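Clullimton Picking Cell: report to Medeiros on the March open day

Prepared by Gleice Barros, Sitargate

This is the second report under the current grant. It covers the open day at our Clullimton workshop, which was one of the two public events agreed for this period, and the work done to get ready for it. Spending is covered in the separate return.

Preparation

Most of the preparation went into the mixed-item bin. At the time of the first report the arm was picking only boxed goods laid flat. Medeiros asked us to move on to the sort of mix a returns warehouse would see, and we chose household items that differ in shape, stiffness and surface. Before opening the doors we ran 1,000 practice picks and kept the log from every one. The failed picks have been sorted by item type and the table is in the annex.

We also moved the visitor barrier back and put a screen beside it, so that people at the rear could follow what was happening inside the bin. This was a request from Wiltel, who lent us the screen.

The day itself

We opened at 10 a.m. on a Monday and had nearly 325 visitors, more than we had planned for. Groups were let in every twenty minutes. Each group saw the arm working in the bin, then had time for questions with one of the engineers. 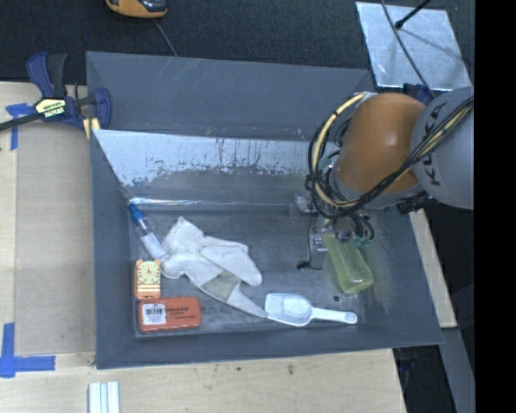 Clear plastic drew the most questions. Several visitors from packaging firms wanted to know how the system finds an object it can partly see through, and whether a label helps. Our answer was that a label does help, but that we do not want to depend on one. Soft items came up nearly as often. A work glove never lies the same way twice, and it can cover part of whatever is next to it - the order of picking matters a good deal more than it did with boxes.

We stopped the demonstration once, before lunch, to tighten a hose clip. The delay was short and the next group was not affected.

What we would change

The sessions were too short for the trade visitors and too long for the school party. For the second event we propose separate morning and afternoon programmes. The workshop was also noisy, and people at the back said they could not hear the engineer. We have asked Wiltel for a price on a small speaker.

Next steps

Work on thin, flat items starts next month. We would like to agree the place for the second event with Medeiros before then - our preference is to hold it at Clullimton again, as moving the cell would cost us a week of testing. A draft programme will follow with the next return.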